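Search the guides

Recording gripper demonstrations as a club: setup, roles and file handling

Posted 9/29/21
14 comments | 37 shares

Our student robotics club records its own training demonstrations for the Brullen arm. The arm never moves during a recording day. Members carry hand-held grippers, do the task by hand, and the camera on each gripper stores the video. The arm's controller is trained on the result the following week. The steps below cover one recording day, from room setup to the final copy. They assume the grippers have been assembled and the cameras already hold a lens calibration.

The target for a full day is 2,000 clips. A club with fewer grippers should lower the target and keep the method the same.

Before you start

You need:

- One or two hand-held grippers per operator, with matching spare fingers
- One printed square marker per gripper, mounted on a flat, rigid face
- A head rig and backpack for each operator
- Charged batteries, plus one charged spare per backpack
- Memory cards, formatted in the camera and not on a laptop
- A laptop with the Lindent import script installed
- Masking tape, a tape measure and a notebook

Print the markers on matte paper. Glossy paper reflects ceiling lights and the detector drops the marker at low angles. Measure the black border of each printed marker with the tape measure and write the length in the config file. Printers scale pages without warning. A wrong length gives a wrong distance for every clip recorded with that marker.

Step 1. Lay out the room

Place the task tables first. Each operator needs a table and enough clear floor to turn with a backpack on. We leave two arm lengths between stations. Anything less and the packs hit each other when two people step back at the same time.

Run cables along the floor to the nearest wall and tape them down where people walk. Move chairs that are not part of a task out of the walking lanes.

Turn on all the lights before calibrating and leave them on. If the room has large windows, check exposure at the start and again in the early afternoon. Lock the exposure on each camera after the check. With automatic exposure, clips shot facing the windows come out too dark to track.

Step 2. Fit the backpack and head rig

Put the pack on first and the head rig second. Tighten the shoulder straps until the pack does not swing when the wearer turns. Route the head rig cable behind the neck and leave enough slack for the wearer to look at the floor. Secure the slack with a hook-and-loop tie at the top of the pack.

Have the wearer bend, reach to full arm length and look left and right. If a connector pulls, add slack and repeat. Most of the lost clips in our January session came from one connector that had worked loose under a collar.

Step 3. Check the grippers

Work through the same order for each gripper:

1. Squeeze and release. The fingers should open fully with no sticking.
2. Look at the fingertips. Replace any finger with a split or a flat spot.
3. Press on the marker mount. If it moves, tighten the screws.
4. Wipe the lens with a dry cloth.
5. Start a test recording, stop it, and play it back on the laptop.

Do the playback on the laptop even if the camera light looks normal. The light reports power and recording state. It does not report a bad card.
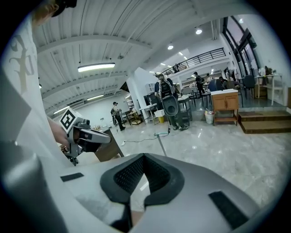
Write the gripper number and the card number next to the operator's initials in the notebook. When a clip fails to import, that line is the only quick way to find the hardware that produced it. Do not swap cards between grippers during the day.

Step 4. Map the room

The tracking software needs a map before it can place any clip. One operator records it. Use a gripper that passed step 3.

Hold the gripper at chest height and walk the outer edge of the work area at a slow, even pace. Point the camera at the furniture and the walls. Bare floor has few features, and polished floor is worse: the reflections move with the camera and the software treats them as fixed points. Keep the floor in the lower part of the view only.

After the outer loop, walk one loop around each task table. Finish where you started, facing the same direction, and hold still for a slow count of five. Import this recording at once and run the map step in Lindent. If the start and end points do not meet, record it again. Common causes are walking too fast and someone crossing close to the lens.

Once the map is good, do not move the tables. Task objects can move. If a table does get shifted, make a new map and start a new session folder.

Step 5. Assign the tasks

Write each task on one sheet and tape it to the table. A sheet has three lines: the start state, the action and the end state. For example:

Start: cup upright on the left mark, tray on the right mark.
Action: pick up the cup and place it on the tray.
End: cup upright on the tray, gripper open and clear.

Operators read the sheet before each block. A block is 50 clips of one task. After a block, the operator rests and then changes tables. Longer blocks give faster clips, but the motions become nearly identical and the trained controller does poorly when an object is a little out of place.

Between clips, shift the object by a few inches and change its rotation. Do not use a pattern.

Step 6. Record

For each clip:

1. Stand at the table with the gripper open.
2. Start the recording.
3. Wait one second.
4. Do the task at a moderate, steady speed.
5. Open the gripper and pull it clear of the object.
6. Wait one second and stop the recording.

Keep the free hand out of the work area. If you use two grippers, start both recordings before the first move and tap the fingers together once. The tap shows up in both videos and is used to line them up.

If you drop the object, finish the clip anyway and say "bad" out loud before stopping. The audio note is easier to find later than a tally mark in the notebook. Do not delete clips on the camera.

Step 7. Change batteries and check the cards

Check all packs at the end of every second block. Change a battery at one-third charge. Waiting for the low-battery tone costs the clip in progress, and on the Dollance packs it can also corrupt the one before it.

Take the rig off in reverse order, head rig first and pack second. Set the gripper on a table with the lens facing up. Do not hang it by its cable.
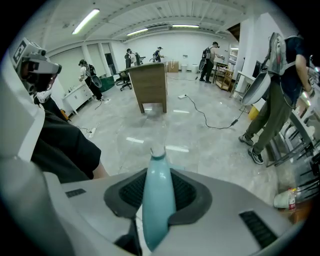
Step 8. Copy and verify the files

Copy one card at a time. Name each folder with the session number, gripper number and card number, in that order, with underscores. The import script rejects spaces.

Run the script on each folder as it finishes copying. It reports three counts: clips found, clips tracked and clips rejected. Compare clips found with the notebook. If they differ, stop and find out why before touching the next card.

Then open 20 clips picked at random and watch them at double speed. Check that the gripper opens at the end, that the object stays in view and that the tracked path follows the hand. If more than two fail, go through the whole folder.

Format the cards only after a second copy exists on the club drive.

Problems and fixes

Tracking jumps near one table. The table was moved after mapping, or there is too little texture nearby. Tape a few sheets of printed text to the wall behind it and make a new map.

Marker found in some clips only. Check for a bent marker first, then for glare. A marker that has lifted at one corner should be reprinted.

Two grippers will not line up. The tap is missing or happened before one of the recordings started. These clips can still be used as single-hand data.

Rejection count rises late in the day. Compare the clips with ones from the morning. The usual cause is operators moving faster. Shorten the blocks.

Config file for the Delić finger set: use the wide profile. The narrow profile clips the fingertip position at full opening and the script gives no error.

14 comments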